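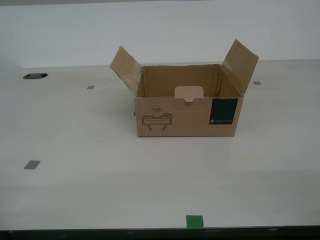 An open cardboard box on a pale tabletop.

Guest Storyteller Month: Your Questions

What is it, exactly?
Every spring the Kerkari short fiction blog hands its pages over to other writers, and we love it! You send us a story, we pick the ones we can't stop thinking about, and each one gets a day at the top of the site with a little chat about how it came to be.

How long can my story be?
Anything up to 3000 words. We do take very short pieces too – one of last year's favorites came in at 397 words, title and all, and people are still writing to us about the lighthouse. 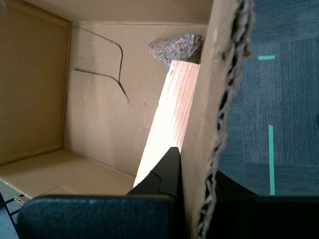

By Halima Odukoya, guest editor

Do I need to have published anything before?
Goodness, no. Obinna Ugwu had never shown his work to a soul before he sent us "The Wallum Ferry," and he's now halfway through a novel (I keep asking for chapters, and he keeps being very polite about it).

Can I send part of a novel?
You can, as long as it makes sense to a reader who has never met your characters. A short note of around 34 words to set things up is fine.

Will you edit my story?
Lightly, and we'll always check with you first. Kelechi Olaniyan reads everything for spelling and stray commas, and she is very kind about both.
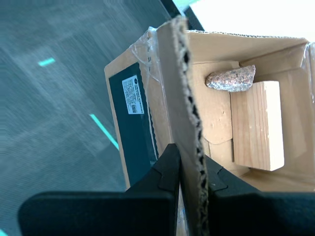

Leckie, March

When will I hear back?
By the end of April, we hope. We had 300 stories last time and we read every one to the last line, so please bear with us if it takes a bit longer.

Do I keep the rights?
Yes, all of them. We only ask that you mention the blog if the story appears somewhere else later on.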